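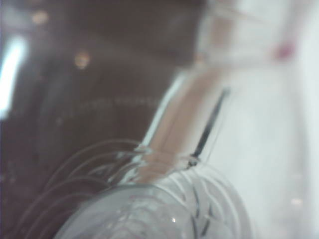 4. Sorting at home: what households kept and why

Of the 145 households that returned the kitchen diary, most kept at least one empty container that the town would have taken at the curb. This section deals with those kept containers. The items put out for collection are covered in Section 5, along with the weights supplied by the Brollgate transfer station.

We asked each household to write down every container it emptied and where it went next. The choices on the diary sheet were curb, trash, return for deposit, given away, and kept. People could also write a note. The notes were short, often a single word such as "nails" or "soup," but they turned out to be the most useful part of the diary when we came to code the reasons for keeping.

4.1 Reasons given

We grouped the notes into four reasons: storage of food, storage of other small things, use in the garden, and "might need it." Storage of food was the most common reason in homes with children. The last reason was the most common in homes where the person filling out the diary was retired. Two coders worked separately on the notes and met on Mondays to settle the ones they had placed differently. Most of the disagreements were over jars kept for jam that had not yet been made, which one coder placed under food and the other under "might need it." We settled on food when the note named the jam.

Whether a container was see-through mattered more than we had expected. Respondents wrote that they wanted to know what was inside without opening the lid. Opaque tubs were kept too, but the notes on them more often mentioned a label or a marker pen, and several complained that the marker rubbed off.

4.2 Surface and shape

Shape was recorded on the diary sheet as round, square, or other, and surface as smooth or patterned. The patterned group takes in ribs, facets, and raised lines of any kind. Figure 4 is a close view of a clear, ridged surface with curved grooves, and it would be coded as patterned under our scheme whether the material was glass or plastic. Material was a separate column.

Patterned containers were kept less often for food than smooth ones. The notes gave cleaning as the main complaint. Fine grooves hold residue, and a few respondents said a label would not stick to them. In the garden group the difference went away. People who used containers over seedlings or to carry feed did not comment on the surface at all.

Square containers were kept more often than round ones in apartments, and respondents there mentioned shelf space. We did not measure shelves or cabinets, so we can only report what was written.

4.3 The Stasiv and Gikia neighborhoods

Stasiv has curb pickup every week, and Gikia has it every other week. We expected Gikia households to keep more containers simply from having them in the house longer. They did keep more, but the extra containers were mainly in the "might need it" group, and many were gone by the follow-up call three months later. The food storage group was close to the same size in both neighborhoods. We take this to mean that pickup schedule affects how long empties sit in the home and has little to do with how many are put to use.

One limit should be noted. The diary was filled out by one person per home, and other members may have thrown things away without telling that person. In the follow-up call we asked about this, and the usual answer was yes.

Last updated: February

Comments

skonent_reader: Did the diary count lids separately? We keep far more lids than jars at our house.

Concetta Vitale: Lids were counted with the container if both were kept. Loose lids were left out, and looking back I would have given them their own column.

M.T.: Gikia resident here. Pickup on my street gets skipped on holidays, so it can be longer than two weeks. Might be worth a footnote.

Contact: Skonent Household Studies | Copyright Skonent, all rights reserved | Back to top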